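The wall took the whole winter

A conversation with a plasterer in Drudaslow about lime, old houses and patience

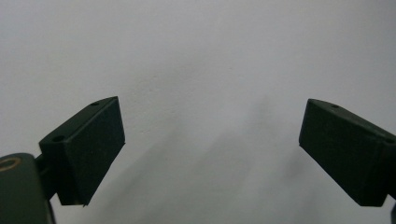
When I moved to this region I did not know the word "plaster" in English. I knew it in my own language, of course, but I had never needed it. Then I rented two rooms in a house in Drudaslow, and in the first November a piece of the bedroom ceiling came down on my desk. The owner sent a woman with a bucket and a small radio. She stayed for nine days, and by the end I knew many words.

She has worked with plaster for 30 years, most of them in Drudaslow and in Vutesbridge, on the other side of the river. She agreed to speak with me for this page but asked me not to print her name, as she already has more work than she can do. We met in her kitchen at seven in the morning. It is the only hour when she sits.

I asked first how a person becomes a plasterer.

"In my case, by being late," she said. "I wanted to be a carpenter. There was a course in Vutesbridge and I came in September, when all the places were taken. The man at the desk told me there was still room in plastering. I said yes, and I thought I would change after Christmas."

She did not change after Christmas. The teacher was strict and spoke very little. For the first month the students put plaster on a board, took it off and put it on again. Many of them left. She says she liked it that her arm was tired in the evening and her head was not.

"My father thought I was crazy. He said, you have good grades, why do you want to be white all over like a baker? But he came to see my first room. He touched the wall with his hand flat, like you touch a horse. He didn't say anything. Then he asked if I could do his hallway."

Her work is mostly in houses that are older than anybody's grandmother. In those houses she uses lime, and she has strong opinions about it. I must confess that before our talk I believed all plaster was the same powder from the same bag. She looked at me for a moment and poured more coffee.

"Gypsum is quick," she said. "You mix it, you have your time, and then it is hard, whether you are ready or not. Lime is slow. It takes weeks. You come back and look at it, you wet it a little, you go away again. People pay me to go away and come back, and some of them find this hard to understand."

Old stone walls take in water and give it out again, she explained. If someone covers them with a hard, tight layer, the water stays inside and looks for another way. She has seen this so many times that she can often smell it from the front door. One family had painted the same corner every spring for years, each time with a more expensive paint. She took off the cement behind it and told them to leave the corner alone until summer.

"They called me in July to say it was dry. They were a little angry, I think. They had a whole shelf of paint."

The biggest job of her life was the old grain hall in Prirkamstead. It has 637 square meters of wall, and she knows the number by heart because she had to write it on every paper. There were 3 of them on the job at the beginning and two at the end. They started in October, which was already too late in the year for lime, and everybody knew it.

"You can't let it freeze. If it freezes in the first days, you can sweep it up from the floor. So we hung sheets over the windows and we had small heaters, but not too warm, because then it dries too fast and cracks. I slept badly the whole winter. I would wake up at four and look at the thermometer outside my window, as if the wall could feel me looking."

One section did freeze. It was on the north side, behind the stairs, and the sheet had come loose in the night. She tells this part slowly and turns her cup while she speaks. They took off everything they had done there and started again in March. She paid for the material herself, although no one had asked her to.

I wanted to know if she goes back to see the hall now.

"I went to a wedding there. I didn't know the couple so well – my cousin works with the bride. Everybody was looking at the lights and the flowers. I was behind the stairs with a glass of wine, looking for the place where the new part meets the old part. I found it, but I don't think you would."

We talked also about tools. She owns eleven trowels and uses four. Her favorite was made in a small workshop called Abou Jaoude, which she says closed in 2000 when the owner's knees became too bad. The blade has worn down at one corner in the shape of her own hand movement. When other people borrow it, they complain that it pulls to the left.

"I don't lend it now," she said. "I had it on the roof of the van once and drove off. I found it in the road by the bridge, and a bus had gone over it or beside it, I don't know. There was no damage. I bought it a leather cover after that."

Her shoulder is not good anymore. She does no more ceilings after lunch, and for large ones she calls a younger plasterer who trained with her. When I asked whether many young people want to learn, she answered with more hope than I expected. Last year she had two requests, one from a former nurse and one from a boy of seventeen who had plastered his mother's bathroom from videos.

"Was it a good bathroom?" I asked.

"It was terrible! But he had cleaned up after himself very nicely. The edges of the floor, everything. I can teach the other thing."

Before I left, I asked what a person should do who lives in an old house and has no money for repairs this year. I was asking a little for myself. She said to open the windows for a short time every morning, to pull the wardrobe a hand's width from the outside wall, and to clean the gutters before the leaves are down and again after. Then she asked if my ceiling was still up.

I said that it was. There is one thin line near the lamp.

"I know that line," she said. "Leave it." It was ten minutes before eight, and she was already looking for her boots.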